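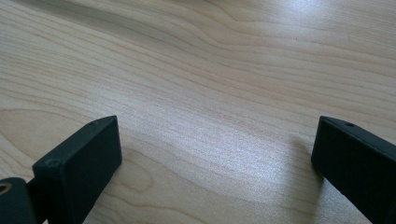 Refinishing a Study Table: Grain and Glare
Student project report, July 2026
Nanton Technical School, Furniture and Finishing

1. Aim

Our group was asked to choose a clear finish for the study tables in the reading room. Readers had complained about glare from the ceiling lights. We wanted a finish that still showed the grain but was easier to read at.

2. The surface

The tabletop is pale, with wavy grain that runs in long bands and closes into ovals in places. The finish is smooth and slightly glossy. Where light reflects off it, the grain looks silvery and is harder to follow. Away from the reflection the color goes back to a warm beige.
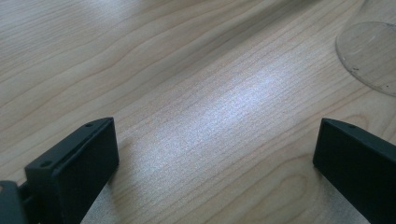

We did not want to lose the oval figures, so stain was ruled out early.

3. Method

We tested 2 clear coats on offcuts, Clerier satin and Skandness matte. Each offcut was sanded, wiped down and given 2 coats. We left them on the rack overnight between coats. A page of small print was then laid next to each one under the reading room lights.

4. Results

The satin kept more of the color but still gave a bright patch at low angles. The matte cut the reflection and made the pale bands a little dull. Most of the group preferred the matte for reading. Scratch tests will be done in December.

5. Cost

Materials came to 105 dollars, paid from the Murakami fund.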